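Strickpullis falten, schnell und ohne Knick vorne drauf

Stand 08/06/2022, von Xiuying Jia

So, Sommer ist da, Pullis müssen weg. Bei mir jedes Jahr dasselbe, im April noch zu früh, im Juni dann alles auf einmal. Hab die Anleitung vom letzten Jahr nochmal überarbeitet, weil viele gefragt haben wegen den Ärmeln. Die alte Version hatte 1.921 Aufrufe und 94 Kommentare, davon gefühlt die Hälfte: "Wohin mit den Ärmeln??" Also jetzt ausführlicher.

Gilt für normale Strickpullover mit Bündchen unten. Rollkragen geht auch, siehe weiter hinten. Cardigans NICHT, die kommen extra.

Was man braucht

Eine Fläche, auf der der ganze Pulli samt Ärmeln Platz hat. Bett reicht völlig, Tisch ist bisschen besser weil fester. Auf einer dicken Decke verrutscht Strick weniger, dafür sinkt er ein, also öfter glattstreichen.
Eine Fusselbürste oder Fusselrolle.
Kiste mit Deckel. Ich nehm die Fikska, die flache. Die hohe Brovville geht für Jacken, für Pullis zu tief, da wühlt man nur.
Seidenpapier wer mag.

Vorher

Waschen. Wirklich, auch wenn er nur zweimal an war. Motten mögen getragene Sachen. Und ganz durchtrocknen lassen, liegend, mindestens zwei Tage. Bei dicker Wolle am Bündchen fühlen, das bleibt am längsten klamm.
Taschen leer machen falls welche dran sind. Hatte schon ein Taschentuch drin, den ganzen Winter lang.
Fusseln runter. Knötchen mit dem Rasierer nur auf glattem Strick, nie über Aufnäher oder Druck.

Schritt 1: Hinlegen

Pulli flach hinlegen, Bündchen zu euch, Kragen weg von euch. Vorderseite oben. Manche machens andersrum, bei Pullis ohne Motiv ist das auch egal. Mit Motiv will ich aber sehen was ich mache.
Seitennähte gerade ziehen. Nicht am Saum zerren! Mit der flachen Hand von der Mitte nach aussen streichen, dann nochmal von oben nach unten. Wenn sich die Naht nach vorne dreht, einmal hochheben und neu ablegen, das geht schneller als rumzupfen.

Schritt 2: Ärmel und oberes Stück

Der Teil, an dem alle hängen bleiben. Ärmel nacheinander quer über den Körper legen, Bündchen vom Ärmel bleibt dabei flach. Nicht knüllen, nicht drunterschieben. Liegt ein Ärmel länger als der Pulli breit ist, am Ellbogen einmal umknicken.
Dann das obere Stück mit Kragen und Ärmeln zusammen runterklappen, auf den Körper drauf. Kante glattstreichen. Es soll ein Rechteck werden, muss nicht perfekt sein. Unten bleibt das lange Stück mit dem Bündchen noch offen liegen, da kommt man gleich gut dran.
Mein rosa Strickpulli in dem Stadium, der mit dem blassen Motiv vorne: 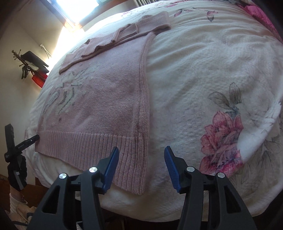

Schritt 3: Unteren Teil hoch

Bündchen an beiden Ecken fassen, Daumen oben, Finger drunter. Hochklappen bis an die obere Kante vom Paket. Nicht drüber, sonst steht das Bündchen raus und leiert in der Kiste aus.
Falls die Knickkante mitten durchs Motiv geht: nochmal auf und etwas höher oder tiefer ansetzen. Bei Druck ist das wichtig, der bricht sonst mit der Zeit. Bei Aufnähern ein Blatt Seidenpapier in den Knick.
Luft rausdrücken, nur leicht, mit dem Unterarm geht das prima.

Schritt 4: In die Kiste

Schwere Sachen nach unten, dünne nach oben. Immer die geschlossene Kante nach vorne, dann kann man einzelne rausziehen ohne dass der Stapel kippt. In die flache Kiste passen bei mir zwei Stapel nebeneinander.
Zedernholz oder Lavendel rein, aber nicht direkt auf helle Wolle, gibt manchmal Flecken. Deckel zu, beschriften, unters Bett.

Rollkragen und Kapuze

Rollkragen erst ganz ausklappen, dann einmal nach vorne legen, danach weiter wie oben. Kapuze flach auf den Rücken bzw. auf die Vorderseite, je nachdem wie der Pulli liegt, und mit einrollen geht auch, trägt aber auf.

Wenns schiefgeht

Paket wird zu dick: Ärmel liegen übereinander. Etwas versetzt legen, einer höher, einer tiefer.
Paket wird schief: lag am Anfang schon schief. Nochmal Schritt 1, leider.
Falten im Herbst: über Nacht ins Bad hängen, aber überm Bügelsteg und nicht an den Schultern. Geht meistens raus.

Cardigans mit Knöpfen kommen als nächstes, bin noch am schreiben. Fragen gerne unten rein, antworte wenn ich dazu kome.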